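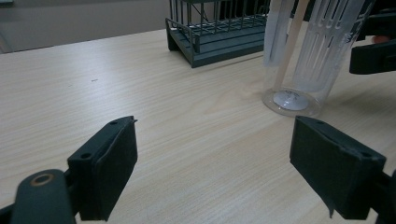 Getthorpe, July 5, 2025

Workshop Help > Robots and automation > Software > Tracking and mapping

Pose tracking slides when the gripper is low over a plain table

6 min read

Xiaoyan Jia

I'm collecting demonstrations with a hand-held gripper and turning them into training data for a small arm. The camera sits on the gripper and looks down past the fingers. I run the recordings through Harkon afterwards to get the camera path, then convert the path and the gripper opening into actions and train with Coko. All of that is working in the sense that it runs from one end to the other without errors.

The trouble is the camera path. When I hold the gripper high and can see the whole bench, the path looks fine. When I come down towards the table with the jaws open, the path starts to slide sideways, and it usually slides the same way the fingers are moving at that moment. If I close the jaws slowly and keep my hand still, Harkon reports a small forward movement that didn't happen. Then I lift up, it sees the back of the bench again and the path jumps to where it ought to be. The jump goes into the training data as a very fast move, and the arm tries to copy it.

The bench is a pale wooden table with a fine grain. There's a dark green wire rack at the back and a clear plastic container to the right of it with some bits standing in it. Behind that is a plain grey wall. Most of what the camera sees when I'm low is wood and two dark fingers.

Things I've tried:

- More light. It made the table brighter and gave me more reflection across the middle, and the tracking was no better.
- Raising the number of features Harkon looks for in each frame. It found more of them, mostly along the grain, and the slide got slightly worse.
- Masking the fingers. I drew a mask by hand with the jaws fully open, tight to the edges. It helped a bit.
- Smoothing the path afterwards. It hides the jump but the arm then reaches the wrong spot, so I took it out again.

I have 600 recordings so far and had to throw out 80 of them for jumps. I could live with throwing some out, but I suspect a lot of the ones I kept have the slide in them and simply never jumped back. Is there a setting for this, or am I recording it badly? I'd like to avoid recording everything again if the old files can be saved.

Share 2

Fan

The mask is your main problem, and you can fix that without recording anything again.

The tracker assumes that everything it sees is standing still and the camera is moving. Your fingers break that in two ways. They travel with the camera, so to the tracker they say "we haven't moved". And when you open or close them they move in view while the camera stays put, so they say "we have moved" when you haven't. The forward movement you get when closing the jaws is the second one. The sideways slide when you come down low is probably a mixture of both.

A tight mask drawn with the jaws open only covers them in that one position. Look at what else is on your gripper. Each finger has two small screw holes on top, which are small dark round things on a flat surface and exactly what a corner detector likes. There's a brass-coloured ring set into the linkage arm on the left, and it's the most contrasty thing on the whole tool. Your pad also sticks up in a little frayed tab at the top corner of the left finger, and there's a thin flap of it hanging past the lower edge of the right one. If you drew the mask along the edges of the hard parts, both of those ends are outside it. They can also bend, so they don't even move the same way as the fingers do.

Against wood like yours, those few points count for a lot. On a busy bench the tracker would have so many good points that it would vote the fingers out. Over bare table it may have very little to vote with.

What I would do, in this order:

1. Make a mask for the whole sweep of the fingers. Record yourself opening and closing the jaws fully a few times over something plain, then combine all the finger outlines into one shape. Grow that shape outwards by a generous margin so the pad ends are inside it. Include the linkage arms and the bracket down in the corners of the view.

2. Apply the mask before feature detection. Harkon has it as an option under input, and there is another mask setting lower down that only filters matches. If you used the second one, the detector has already spent its budget on the fingers by the time the mask is looked at. You say raising the feature count made things slightly worse, and that makes me think this is what happened.

3. Put the feature count back to where it was and turn on the grid option, so that the features are spread over the picture instead of piling up in one patch.

4. Process a handful of your worst files again and compare the height above the table while the jaws are closing. With a still hand the line should be flat. It's a much easier test than looking at the whole path.

The sweep mask does cost you the gap between the fingers, where there's nothing except table most of the time. I wouldn't worry. When you're holding something in the jaws you don't want features from there anyway, as the object travels with your hand as well.

If you also measure the opening from the fingers in the picture, keep the unmasked frames for that step. I once overwrote mine with the masked ones and had to copy the lot back from the card.

Trim the flaps off the pads when you next have the scissors out. It won't help the old files.

Share 6

Coordinate_Tom

Stick some printed markers on the table. Problem solved. We did that on ours and never looked back.

Comments 2

Xiaoyan Jia: I thought about markers, but the table has to look like the one the arm will work on. Won't the model learn to use them?

Coordinate_Tom: Could do I suppose. Leave them there for the arm too then.

Share 0

Mossbank

I agree with Fan about the mask and would do that first. Two more things are worth checking, because I don't think the mask will get you all the way.

The first is the wood. Fine grain with soft streaks all going the same way is awkward for a tracker. It can tell when the camera moves across the streaks, but movement along them changes very little in the picture, so that direction is poorly held. One bit of streak also looks much like the next, and a feature can be matched to its neighbour. To find out whether you have this, plot the slide for several files on top of a view of the table. If it runs along the grain whichever way you were reaching, it's the wood. If it follows the fingers, it's the mask. You said it follows the fingers, so the mask is the bigger part, but you may find the grain underneath once that's sorted.

A specific thing to look out for is the reflections. They shift as the camera moves and don't stay fixed to the wood. More light from the same place only strengthens them. Move the lamp, or bounce it off the ceiling, and leave the exposure locked during a recording.

The second is the clear container. I'd be wary of anything the tracker finds on it. Edges seen through curved plastic move differently from edges on the table, and the bright ring at the rim of the base will change with your viewpoint. The slotted white piece inside has a lot of long openings in it that look alike, which gives you strong features with plenty of scope for a wrong match. The wire rack is better because it's solid and doesn't bend the light, but a row of thin upright rods has the repeating problem too, and there's more dark structure visible through the gaps. So at the back of your bench, the two things that give the most features are both a bit untrustworthy, and the wall behind gives you none.

What worked for us was building a map first and then tracking against it. Before the demonstrations, do one slow pass over the whole bench, with the gripper high, then low, then from both sides, jaws held still. Save that map. Each demonstration is then located in the saved map instead of starting its own. If the tracker gets unsure when you're low, it has something reliable to hold on to, and there's less of a jump when you lift. You have to do a new pass if you shift the rack or the container.

For the old recordings, you can sometimes make the map from them. Pick a few files from the same session where you moved slowly and saw plenty of the bench, and build it from those with the new mask. If things were moved between sessions, you need one map for each arrangement.

On markers - if you do try them, put them where they are in view for the mapping pass and can be cropped out of what the model gets. Something fixed to the wall is easier to crop than something on the table. Plain posters do the job as well. Anything flat and matt with uneven detail on it will give the tracker more than that wall does.

Last thing: don't only throw out files with jumps. Use the inertial readings if your camera stores them, and compare them with the path over short stretches. A slow slide without a jump shows up as movement the sensor never felt. It isn't perfect for very slow drift, but it will sort your files into good and doubtful, and you can look at the doubtful ones by eye.

Comments 2

Xiaoyan Jia: Thank you both. I was using the second mask setting, the one that filters matches. I've made the sweep mask and moved it to the input, and the closing test is now flat on the first few files I've tried. There's still a small slide on the low reaches and it does run along the grain. I'll do the mapping pass next and move the lamp. The container stays in the same place within each session, so I should be able to make the maps from the old files.

Mossbank: Good. Keep the raw video until you've trained on the new paths at least once.

Share 2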